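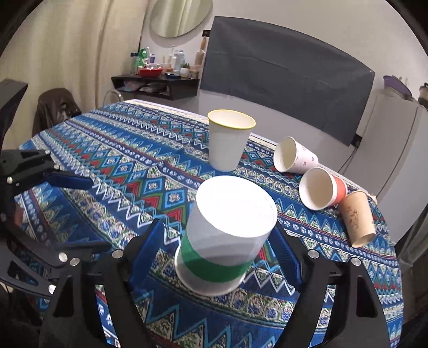
Freya reckons paper cups should all match, and that a party table with odd ones on it looks like you ran out of money halfway round the shop. Well, Freya Rowbotham, I have news for you, I've been saving odd cups for years and I'm not stopping now!

It started with the ends of packets. You buy 50 for a birthday, use most of them, and the leftovers go to the back of a cupboard where they breed. So now I've got the green band ones, the yellow rims, the little pink hearts (my favourites), a white and orange sort and a beige one with brown drawings on. On my blue patterned tablecloth, with all its zigzags and diamonds, I think they look lovely. A plain set would just disappear on that cloth.

The other good thing is that everyone remembers their own. With matching cups people put one down, forget which it was and take a fresh one, and by teatime you've got through the lot. Give Jong-dae the hearts and he'll hang on to them all afternoon.

I did have a go at sorting the shelf by the wall while I was at it. It's still a bit of a muddle, what with the red bowl and the bottles and the spray bottle all jostling with the plant, but I've decided the rolling pin can stay leaning where it is. I use it too often to put it in a drawer. The mirror wants a wipe, mind.

Next get-together is in July and Freya's bringing the drinks. She has already offered to bring a packet of plain white cups as well, 70 of them, and I've told her she can, as long as she brings some felt tips too.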